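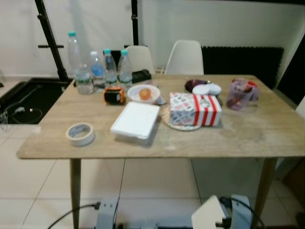
Mateja Radulović
Project Lead, Clirosport Community Swimming and Fitness Programme

Progress report to the Anar Fund, covering the second period of the grant

Summary

The programme is running to plan in most respects. The evening swimming lessons for adults are full, the walking group has settled into a regular pattern, and the chair-based exercise class has moved to its new room. The cycling strand is behind schedule and we set out the reasons below. Spending is within budget overall, with an underspend on bike hire and an overspend on pool time. We are asking the Fund to agree one change to the budget, described under Finance.

Swimming lessons for adults

We offered 17 places on the beginners' course and all were taken before the first lesson. The course is for adults who have never learned to swim or who stopped as children. Lessons start at 7.30 in the evening, which suits people who work in the day but is hard for anyone relying on the last bus to Esum. Two learners dropped out for this reason. We have asked the pool for an earlier slot and have been told that one may come free after the school term ends.

The teaching has been shared between two instructors. One takes the learners who are not yet happy with their faces in the water, and the other takes those who can already float and kick. In the original plan everyone was to be taught together for the first half of the course. The instructors asked to split the group after the second lesson, and we agreed. It uses more lane space than we had allowed for, and this accounts for most of the overspend on pool hire.

Most of the learners who stayed on can now swim a width without help. A few can swim a full length. We did not set a distance target in our application and do not propose to set one now, as the starting points were so different. Several learners have asked for a follow-on course.

Walking group

The walking group meets at the library and follows one of 4 routes, all on level ground with benches along the way. The longest takes in the river path as far as the old Jurić mill. That path was closed for repairs for part of the period and the group used the park route in its place. It has since reopened, with a better surface than before, although the gate at the far end is still too narrow for a mobility scooter. We have reported this to the council's paths team and have had an acknowledgement.

Attendance drops in wet weather, as we expected. What we had not expected was that many walkers would want to carry on meeting indoors on those mornings. The library has let us use its reading corner for tea, and we now treat this as part of the session. No extra cost falls to the grant.

Chair-based exercise

The class moved in April from the church hall to the ground-floor room at the Clirosport building. The church hall was cold and the toilets were down a flight of steps. The new room has step-free access from the car park and a hearing loop, though the loop needed a new amplifier before it could be used. The building's owners paid for that.

Blagoje Ionescu continues to lead the class. He has completed the falls prevention training that the Fund agreed to pay for in the first period, and has changed the second half of each session to include standing balance work for those who can manage it. Those who prefer to stay seated are given arm and shoulder exercises at the same time. Feedback from the class has been good. The one repeated complaint is that the music is too loud at the front of the room, and we have moved the speaker.

We have had referrals from the physiotherapy team and from both GP practices in the town. The referral form was too long and was often sent back incomplete. We cut it to a single side, and the forms are now coming back filled in.

Cycling

This strand has not started. We planned to hire adapted cycles from a supplier that then withdrew from the area, and finding another has taken longer than we hoped. We now have a quote from a second supplier, which can deliver 5 cycles, including a side-by-side model, but only if we can offer secure dry storage. The sports ground has a suitable shed with a damaged roof. The ground's managers have agreed to repair it and have a builder booked.

We expect to run the first taster session early in the next period. If the shed is not ready by then we will come back to the Fund with a proposal to move the cycling money elsewhere.

Staffing

The part-time coordinator post was vacant for the first five weeks of the period. I covered the bookings and the phone line during that time, and as a result the participant survey went out late. The post is now filled. The survey results will be sent separately once all the forms have been entered.

Finance

A full statement is attached. The main points are the overspend on pool hire, the underspend on cycle hire, and a small saving on wages from the vacancy. We ask the Fund to agree that the wages saving be used towards pool hire, so that the beginners' group can go on being taught in two parts. No increase in the total grant is requested.

Plans for the next period

Run a second beginners' swimming course and, if the earlier slot is confirmed, a follow-on course for current learners.
Begin the cycling sessions once storage is in place.
Train a second leader for the chair-based class, to cover holidays and sickness.
Send the survey results to the Fund.

Questions about this report can be sent to me at the programme office. I am in the office most mornings until 12.30.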